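Milberg Odo Hanging Scale

Home / Kitchen and Pantry / Scales / Odo

In stock. Ships from our Estov warehouse.

The Odo is a mechanical hanging scale with a dial, a hook and a steel pan. It weighs things. It has no app, it will not send you a weekly report, and it holds no opinion on how much butter you buy.

You hang it from a hook in a beam or a sturdy bracket, put the potatoes in the pan, and read the number the needle stops at. The needle swings for a moment first. We have had letters about this. It is a spring, and springs do that.

What you get

Scale body in enameled steel, cream or dark green
Removable pan, 12 inches across, with three chains
S-hook for bags, bunches and anything with a handle
Ceiling hook and screw
A folded instruction sheet, mostly about the ceiling hook

Reading the dial

The outer ring is in pounds and ounces, the inner ring in grams and kilos. The smallest mark on the inner ring is 100 grams, so the Odo is very good at apples and no good at all at saffron. If you bake with a recipe that asks for 3 grams of yeast, buy a little digital scale as well and keep it in a drawer where the Odo can't see it.

Zeroing is done with the brass knob on top. Turn it with the empty pan in place until the needle sits on the line. If you take the pan off and use the S-hook, zero it again. Most of the returns we open up have nothing wrong with them except this.

Hanging it

The beam, please, and not the drywall. A full pan of squash is heavier than it looks, and drywall is mainly an agreement between two sheets of paper. Leave a clear hand's width on either side so the pan can turn. Eye level for the dial suits most people; tall households will have to negotiate.

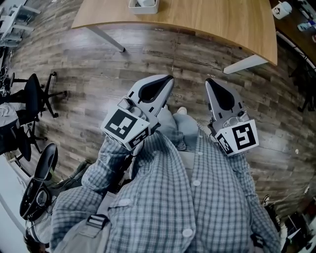 Cleaning is a damp cloth for the body and hot soapy water for the pan. Dry the chains or they will spot. The pan can go in the dishwasher. The body can't, and the customer in Bustos who tried it has been sent a polite letter and a price for a new dial face.

Spare parts

Pan: fits every Odo
Chains, set of three
Dial face and glass
Spring: fitted at our workshop only, allow 120 minutes if you want to wait, and bring a book

Questions we get

Can I sell produce by weight with it? No. It isn't certified for trade. It is for kitchens, sheds and settling arguments over zucchini.

Is the green the same green as the Milberg bread bin? Close. Put them at opposite ends of the room.

Does it come in black? It did. We made 700 and the last one went in May. You couldn't find the thing in a dim pantry.

Milberg guarantees the spring for as long as you own the scale. The enamel chips if you drop it, so that part of the guarantee is up to you.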